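The Night Shift at Vivley

I took the job at Vivley because it was indoors and you could sit down. They gave me a headset, a pair of gloves with wires in the fingertips, and a login. Everything I did with my hands, the robot on the screen did with its own. There was no real robot on our floor. It lived in the simulator, and so did the table.

The task that month was called Close the Box. Roltia, the client, wanted 456 good runs. A good run meant the lid came down, the latch check turned green, and nothing else on the table moved. I was on run 20 by nine o'clock and had saved 8.

"You're rushing the left," my supervisor said. She had driven trucks for Henriques before this and she talked about the hands as if they were trailers. "Bring it in wide. Then stop. Then go down."

I asked her why the stop.

"So it learns there's a stop."

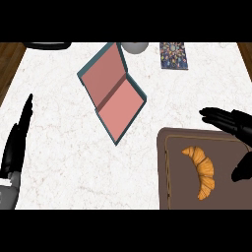
I raised both hands off my knees and started over. The pink box stood open at a slant. I had the croissant to worry about on the right, because on the last run my thumb had knocked it off its tray and I'd had to throw the whole thing out. I kept my right hand where it was and moved the left in wide, like she said. I stopped. I counted two beats. Then I went down.

The lid tipped over and shut. The check turned green.

"Save it," she said, and went to get coffee.

My mother used to teach me to fold sheets this way. She stood behind me with her hands over mine and didn't explain anything. I hated it, and I still fold them her way, with the pause in the middle where she used to shake out the corner.

The screen reset. The box was open again, turned a little differently. I flexed my fingers in the gloves and the black fingers flexed too, a hair behind mine.

At 2 in the morning they ran the new model for us. It brought the left hand in wide. It stopped over the lid, waited two beats, and went down.

My supervisor wrote something on her clipboard.

"That's you," she said.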